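## 3.2 Paper bags at the unpacking table
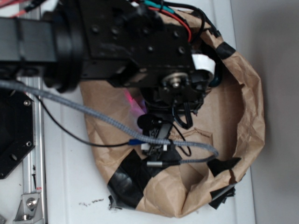 **Figure 3.** Crumpled brown paper bag on a white tabletop, viewed from above. Photograph: Saqib Magsi.

Brown paper bags were the most common container in the Nudcombe household survey. Of the 2,279 shopping trips logged by the participants, more ended with a paper bag on a table or worktop than with a box or a cloth carrier. We treat them separately in this section, as their shape changes a good deal with use.

A new bag stands up by itself and keeps a square mouth. Once it has been folded, carried and put away a few times, the sides crease and the mouth no longer holds its shape (Figure 3 shows a crumpled bag of the kind we mean). Participants coped with this in 2 main ways. Some held the rim open with one hand and took things out with the other. Others rolled the top down into a cuff, which made the bag shorter and easier to see into, but tended to tear it at the corners.

Gerlach and Nechyporuk, working on the same homes in March, found that small items were often missed at the bottom. We saw the same. In 234 of the logged trips something was left in the bag and found later, most often a packet or a small jar. Light surfaces helped a little, according to the diaries, as people could spot anything that rolled out.

Reuse was common. Around 12 uses was the highest figure given for a single bag, by a participant in the Awan group who kept hers flat behind the bread bin. Most bags were used for paper recycling long before that. Bags that had become damp were left out of the counts, following Mercado's earlier coding scheme, and are dealt with in Section 3.4.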